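Speaker notes: Teaching by Hand, Teaching from the Next Room
Posted in July by Hatem El Fassi

Slide 1. Say hello, get the clicker working, then go straight in. I want to talk about the part of robotics I love most, and it's the part where a person shows a robot how to do something and the robot has a go at doing it back. No equations until slide 9, and even then only the one.

Slide 2. Two ways to show. In the first you take hold of the arm and push it through the job yourself (kinesthetic teaching, if they want the word for their notes). In the second you sit at a set of leader arms and the robot copies you. We did both on the Clulis project and I'll happily argue for either one over coffee!

Slide 3. Hand guiding. Wonderful for one arm. You feel the weight of the part and the moment it touches the shelf. With two arms you run out of hands very quickly, and your own shoulder ends up in half the camera footage. Tell the Balaskas story here if time allows — the sleeve, the wrist joint, the lost afternoon.

Slide 4. Remote control. The operator works from what the cameras see, so the demonstration and the robot's view finally match. The price is touch. New operators squeeze too hard and approach too fast, and you can watch that disappear over the first couple of sessions. We recorded 186 demonstrations of the tray task and kept 148. Leave that on screen for a moment, someone always wants to photograph it.

Slide 5. The tray task. Black moulded parts, a yellow shelf, a bin lined with cardboard. Sounds dull, and it's gorgeous to teach. The left gripper has to hold a tray by its side while the right one stays clear, and smooth curved plastic gives you very little to grab. Point out the spacing along the top shelf, as I'll come back to it on slide 7.
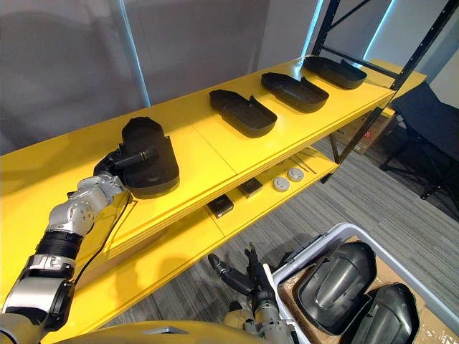

Hatem El Fassi asks me to slow down at this point, every rehearsal, and he's me in the margin of last month's draft: give them time to think about where the grip goes before you tell them. Fine. Count to five.

Slide 6. What we threw out. Long pauses, mostly. If the operator stops to think, the robot learns to stop too, and it does it with great conviction. Play the Stostamel clip, sound off.

Slide 7. Vary the start. Shift the trays a little, turn one, change the gaps. Our early demonstrations were far too tidy, and the policy was lost as soon as a part sat a thumb's width from its usual spot. Messier starting positions did more for us than any change to the model.

Slide 8. Corrections. Let the robot run, take over when it drifts, hand control back. I could talk about this all day. Ask who has tried it.

Slide 9. The equation. Be brave, be brief.

Slide 10. Thanks, and questions.

Comments

Trasell_bench: Did you mark the takeovers in the data, or just blend them in with the rest?

Hatem El Fassi: Marked them. We weight them a bit higher in training.

Priya: Hand guiding still wins for insertion jobs, in my book. Great talk though, and I'm stealing slide 7.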